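Workshop notebook, Lunham bench
Handset comparison: chart set and battery runs
Saturday, September 21, 2019
By the test bench, Lunham
Last updated: 18:40
3 comments | 11 shares

Purpose of entry. To record the state of the handset comparison before the charts are passed to Damville, and to set down the corrections made to the July figures. Colleagues who used the July sheet for their own work should read the section on screen brightness first.

Handsets under test. Two models from Prevov, referred to throughout as the smaller and the larger, and one from Halim. The Halim handset is the same unit tested in July. Both Prevov units are new to the bench and were set up from their boxes with no accounts added. Automatic updates were switched off on all three. The Halim handset had taken a minor update between July and now, before this was done, and the version number has been written on the card in its tray.

Screen brightness. The July runs were made with each handset set to the middle of its brightness slider. This was not a fair basis for comparison. The slider on the Halim handset does not move in even steps, and its middle position gives a noticeably brighter screen than the middle position on either Prevov model. All runs in this entry were made at a measured 324 candelas per square metre, with a plain white page on display and automatic brightness off. The meter was held flat against the glass at the centre of the screen. Readings at the corners were lower on all three handsets and have not been used.

The July brightness column should be struck out wherever it has been copied. The July weights and dimensions stand.

Battery, video playback. Each handset played the same film file on a loop from a full charge until it switched itself off. The file was held in local storage, with aeroplane mode on and the sound at its lowest audible step.

Smaller Prevov: 622 minutes.
Larger Prevov: run spoiled, see below.
Halim: run complete, log not yet read off.

The run on the larger Prevov was spoiled by a notification asking whether the user was still watching. Playback stopped at that point and the screen went dark, so the handset rested for an unknown period before this was noticed. The prompt comes from the player and can be turned off in its settings under "Viewing". It had been turned off on the smaller model and missed on the larger. The run is to be repeated from a full charge. The partial result must not be entered in the sheet, even in brackets, as the chart template reads bracketed values as negative and draws the bar to the left.

The Halim log is held on the handset itself and will be copied off with the next set.

Battery, browsing. Not started. The list of pages used in July includes four that have since been redesigned, and one that now opens with a full-screen video. A fixed set of saved pages on the local server would be preferable, and the list should be agreed with Damville before any run is made. It is proposed that the pages be a mixture of plain text, news pages with several pictures and one long page of comments. Scrolling should follow the July timing.

Charging. Each handset was charged from flat using its own charger and cable. Readings were taken at the half-hour. The smaller Prevov reached 34 per cent at the first reading. The larger was behind it, as expected from the bigger cell, but the difference was less than the two capacities would suggest. One possible explanation is that the larger model draws more current in the early part of the charge. The inline meter was in use on another job and this could not be checked. The charge on the larger model will be repeated with the meter in place.

No handset became uncomfortable to hold while charging. The Halim was the warmest of the three, chiefly along the upper part of the back. No temperature was logged and nothing about warmth should go into the charts.

Storage speed. The copying test was done with a folder of 400 photographs, moved to each handset by cable and then deleted. The first copy to each handset was discarded, as the computer was still building its list of thumbnails and the time was plainly affected. The three copies that followed agreed closely on the Halim and on the larger Prevov. On the smaller Prevov the last copy was slower than the two before it. The cable was changed and the test done again, with the same pattern. It may be that the handset slows its storage after sustained writing. A longer folder would show whether this is so.

Weights and dimensions. Taken with the usual scale and callipers, handsets bare, screen film removed. The published thickness of the larger Prevov leaves out the camera ring, which stands proud of the back. Our chart should give both figures, body and body with ring, and should label them clearly. The July chart gave only one figure for the Halim and did not say which. From the notes it was the body alone.

Charts. The set at present consists of the following.

Weight against screen size
Thickness, with and without camera ring
Battery, video
Charging curve, first two hours
Storage copy time

The weight chart is the one most readers will look at, and it remains the least satisfactory. With only three points it suggests a straight line that the data does not support. It was tried as a plain bar chart and as a scatter with the earlier Prevov models added in grey. The second is more useful. A reader can see at once how far the larger handset has moved from the one it replaces — a thing the maker's own material does not make easy to find. The grey points must be labelled by year, as the model names are too alike.

The charging curve should start at zero on both axes. The draft sent to Damville did not, and the gap between the two Prevov handsets looked twice its true size. A corrected copy has been put in the shared folder under the same name, and the earlier one has been moved to the folder marked "old". Any printed copies should be thrown away.

Colours. The present colours for the two Prevov models are too close together when printed in grey. The larger should be changed to the dark blue used in the July set. The Halim keeps its green. Labels are to be placed at the end of each line, and the boxed key removed, on every chart where there is room. On the storage chart there is not, and the key stays.

Interactive version. The page version allows the reader to tick a handset on or off. When only one is ticked, the vertical axis rescales to fit it, and on ticking a second the first line appears to drop. Two readers at Lunham took this for an error in the data. The axis should be fixed to the full range at all times. The same page does not respond properly to touch on the smaller Prevov in upright position: the tick boxes overlap the title. Turning the handset on its side clears the fault, but most people will not think to do so. The title should be shortened and the boxes moved beneath the chart.

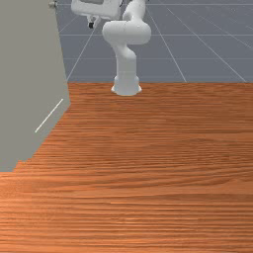
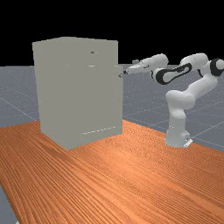
Page weight also needs attention. The interactive version loads the whole of the July data along with the present set, though none of it is displayed. Removing it will make the page open faster on a mobile connection and will prevent the old brightness column from being found by anyone who saves the file.

Wording. The draft text says that the smaller Prevov "lasts longer" than the handset before it. We have not tested the earlier handset at the new brightness and cannot say so. The sentence should be taken out, or the earlier handset should be brought back to the bench and run. The second course is preferred if there is time. The unit is in the cupboard at Damville and its battery should be checked for swelling before it is charged.

The draft also uses "screen size" in some places for the diagonal and in others for the area. These should be separated. Area is the better measure for the weight chart and diagonal is what the reader will expect in the table.

Outstanding
— Repeat video run on larger Prevov, viewing prompt off.
— Read off Halim log.
— Repeat charge on larger Prevov with inline meter.
— Longer copy test, smaller Prevov.
— Agree page list for browsing runs with Damville.
— Fix vertical axis and tick boxes on page version.
— Strike out July brightness column in all copies.

Added later: the prompt setting on the larger Prevov has been changed and the handset is on charge for the repeat run. The Halim tray card has been rewritten, the first version having given the update number with two digits reversed.

3 comments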